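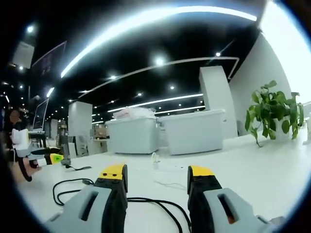
Slide 4. View from the gripper camera, cable task, office table.

Speaker notes, Tudero data collection talk (Trinh Hứa)

Start with the task, then the slide. Cable sorting on a white table. Black cables in a tangle, one thin white cable near the middle, a small white plug or adapter standing upright. Operators work with hand-held grippers. Point out the second gripper at the far left, in a person's hand.

Explain the view. The camera rides on the tool, so the two fingers with their yellow pads are always at the bottom. The lens is wide and the table edges curve. We train on the picture as it comes and do not flatten it. Pasaribu flattened theirs in the first round and lost the outer part of the table. Sekar has the comparison if anyone asks.

Background. Office, storage bins, a plant, lots of ceiling lights. We left all of it in. The first set was recorded at Dranberg against a plain curtain, and the policy did poorly when we moved it to a normal room.

Numbers, say them slowly:
Target was 100 accepted episodes for the cable task.
We recorded 117.
17 were rejected at review.
Most common fault: tracking lost when the tool was turned too fast. Second: fingers closed before the cable was between the pads.

Pause. Ask who has worked with soft objects.

Why cables are hard. A rigid part has one pose. A cable has a shape, and the shape changes with every touch. Two episodes with the same start can look very different after five seconds. Do not go into the state representation, Sekar covers it after the break.

Instructions given to operators. Approach from above. Stop briefly before closing. If a grasp fails, try again and keep recording. We kept the retries in the training set. Zollau removes them, and we disagree on this. Mention it in one sentence and move on.

Lighting. Bright window at the far upper right. Exposure was locked at the start of each episode. Episodes recorded after 4 p.m. are tagged separately.

Next slide: gripper width plotted over time, 5 episodes overlaid. Check that the axis labels can be read from the back row.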